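Skuvano Brown Paper Table Covering, Roll
Item no. 3275

Skuvano is an uncoated brown paper for covering work tables, prep counters and packing benches. It is sold by the roll and cut to length by the user. The paper protects the table top from scratches, crumbs, ink and light spills, and is replaced when worn.

Surface
The upper side is smooth and takes pencil, marker and rubber stamp. The lower side is slightly rough, which limits sliding on varnished or laminated tops. The paper has no plastic film and no wax. Standing liquid should be wiped up at once, as it will soak through.

Marking with tape
Lines can be laid directly on the paper with Flivis low-tack tape (sold separately, item no. 739). The tape comes in dark blue, white and yellow. It can be lifted and moved once without tearing the paper if it is pulled back slowly at a flat angle. For a square grid, mark the long edges first, lay all lengthwise strips, then lay the cross strips over them. Press down the crossings with a hard roller. 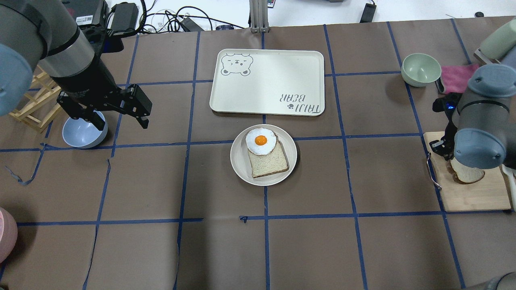
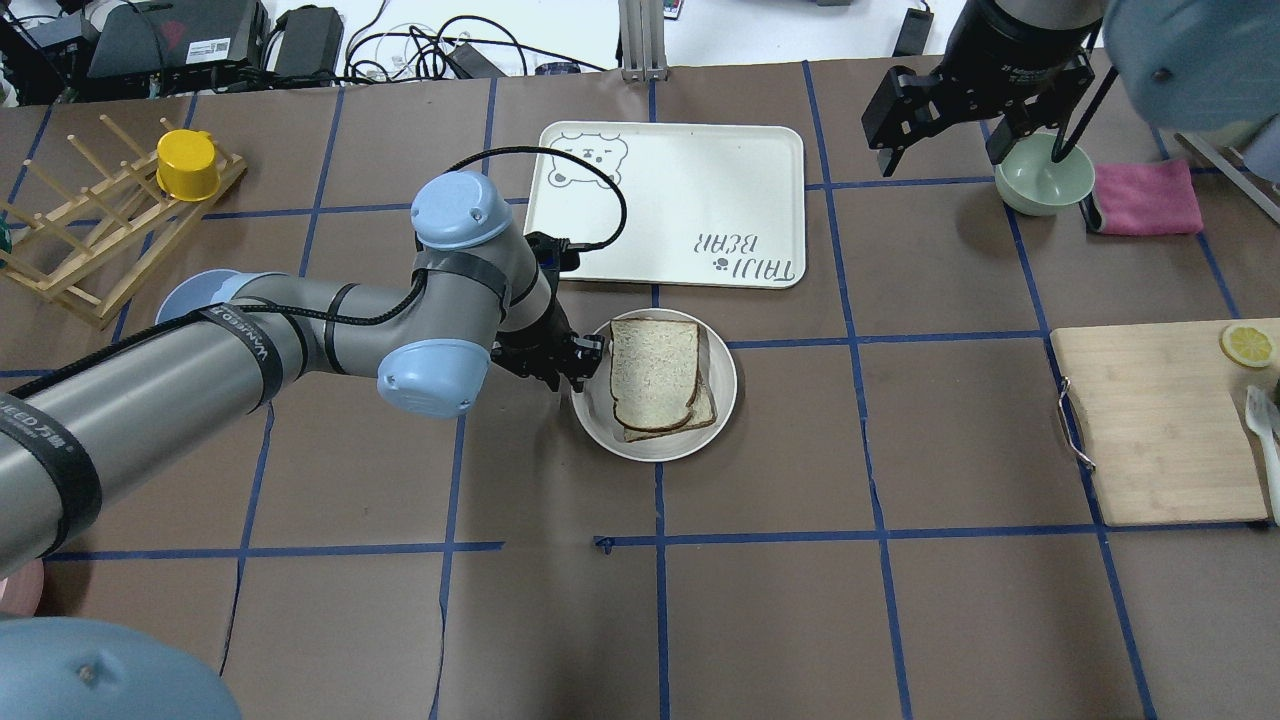
Brown paper table covering with blue tape grid.

Fitting
1. Clean and dry the table top.
2. Unroll the paper and leave it flat overnight to lose its curl.
3. Cut with an overhang on all sides.
4. Fold the overhang under and fix it with tape or clips. Do not staple into veneered tops.
5. For tables wider than the roll, overlap the sheets by two inches and tape the seam on the lower side.

Food use
The paper is a table covering only and is not approved for direct contact with food. Use plates, bowls or trays.

Storage
Keep the roll upright in its sleeve in a dry room. Damp storage causes wavy edges. Rolls that have been stored cold should be brought to room temperature before cutting.

Specifications
Material: uncoated kraft paper
Color: natural brown
Roll length: 221 ft
Core: cardboard
Finish: smooth one side
Heat resistance: up to 250 °F, short contact
Disposal: paper recycling, after removing tape

Accessories
Msimang bench cutter with steel bar, item no. 2573
Drasside edge clips, pack of eight
Flivis low-tack tape, item no. 739

The Drasside clips fit table tops between ½ and 1½ inches thick. The bench cutter is shipped separately from paper orders.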